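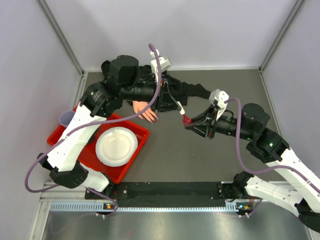 Abb. 2. Kleines rot-rosa Stoffstück über dunkelgrauer Fläche.

3.2 Farbbezeichnungen für Stoffe zwischen Rot und Rosa

Im vorigen Abschnitt wurde dargestellt, wie die Händler in Phuthong ihre Ware nach Gewebe und Herkunft ordnen. Der vorliegende Abschnitt behandelt die Farbe. Er stützt sich auf das Korpus Skundmont, welches 3000 Belege aus Bestellbüchern, Briefen und Etiketten umfasst. Davon enthalten 400 Belege eine Farbbezeichnung aus dem Bereich zwischen Rot und Rosa, und nur diese werden hier ausgewertet.

Für die Zuordnung wurde jeder Beleg von zwei Personen unabhängig gelesen. In 123 Fällen stimmten die Lesungen zuerst nicht überein. Der häufigste Grund dafür war das Wort »blassrot«, das in den älteren Büchern für ein verwaschenes Rot steht, in den jüngeren dagegen auch für Töne, die man heute ohne Zögern rosa nennen würde. Wir haben uns entschieden, solche Belege in einer eigenen Gruppe zu führen und sie keiner der beiden Farben zuzuschlagen. Wannasri verfährt in ihrer Untersuchung der Etiketten anders und zählt alle Zwischentöne zu Rot. Ihre Zahlen sind deshalb mit unseren nur bedingt vergleichbar.

Zusammensetzungen wie »rotrosa« kommen in den Bestellbüchern selten vor, in den Briefen aber regelmäßig. Dies lässt sich aus der Textsorte erklären. Der Schreiber eines Briefes muss einem abwesenden Käufer eine Farbe vermitteln, während im Bestellbuch oft ein angehefteter Abschnitt des Stoffes genügte. Wo ein solcher Abschnitt erhalten ist, fehlt das Farbwort in der Regel ganz, oder es steht nur eine Nummer. Das Muster ersetzt also die Benennung - allerdings nur so lange, wie es am Blatt bleibt. In den Büchern der Firma Demetti sind viele Muster verloren, und die Einträge sind ohne sie nicht mehr zu deuten.

Ein weiterer Punkt betrifft den Untergrund. Kanyarat Wannasri hat darauf hingewiesen, dass ein Zwischenton auf dunklem Grund heller und meist auch rosiger beurteilt wird als auf weißem Papier (vgl. Abb. 2). Die Verkäufer scheinen dies gewusst zu haben. In einem Brief aus Wernenlow, datiert nur mit »Dezember«, bittet der Absender, man möge den Stoff »nicht auf dem schwarzen Tische« ansehen, die Farbe sei sonst nicht zu erkennen. Ob eine solche Bitte üblich war, kann aus einem einzigen Beleg nicht geschlossen werden.

Schwieriger ist die Frage, ob die Bezeichnungen im Laufe der Zeit genauer werden. Die Briefe sprechen eher dafür, die Etiketten eher dagegen. Auf den Etiketten nimmt die Zahl der Phantasienamen zu, etwa »Morgenrose« oder »Abendkirsche«, welche über den Farbton wenig aussagen und in verschiedenen Häusern verschiedenes bedeuten. Auf diese Namen gehen wir im Abschnitt 3.3 ein.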